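Rental apartment inspection – Flikby, unit 27
Inspected by: Jolanta Ostrowski
Owner's agent: Bogumił Pawlak
Date: May 20, 2021

Entry door – OK. Lock turns freely. Two keys on file.

Smoke alarm, hall – FAIL. No sound on test. Replace the battery and test again before the next tenancy.

Carbon monoxide alarm – OK. Replace by January.

Living room floor – OK. Tile is level with no loose pieces. Grout needs cleaning by the balcony door.

Living room furniture – OK. Owner's inventory lists one table and one sofa.

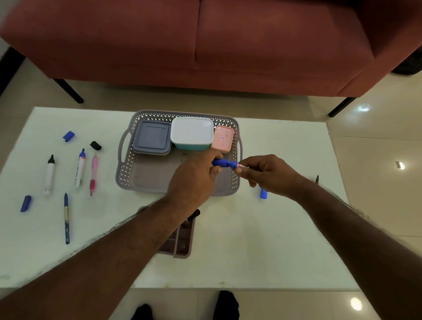 Living room: table, basket and marker.

Outlets – OK except one. The cover plate behind the TV stand is cracked. Głowacki to quote.

Space heater – REMOVE. Rated 3000 watts, too much for the circuit it was plugged into. Agent informed.

Windows – OK. All 6 open and latch. The bedroom restrictor is stiff – oil it.

Sofa fire label – OK. Label is sewn under the seat and readable. Keep the heater outlet clear on that side. 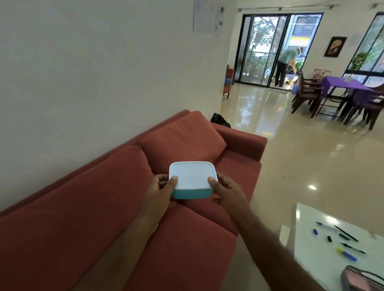 Kitchen extractor – PASS with comment. Filter is greasy and nearly blocked. Tenant can wash it in the sink.

Water heater – OK. Last serviced by Drirkura, sticker on the side panel.

Bathroom – FAIL. Sealant has come away along the tub. Redo it and leave it to cure overnight.

Follow-up: 2 fails, one removal. Send the receipts to the Lernedach office.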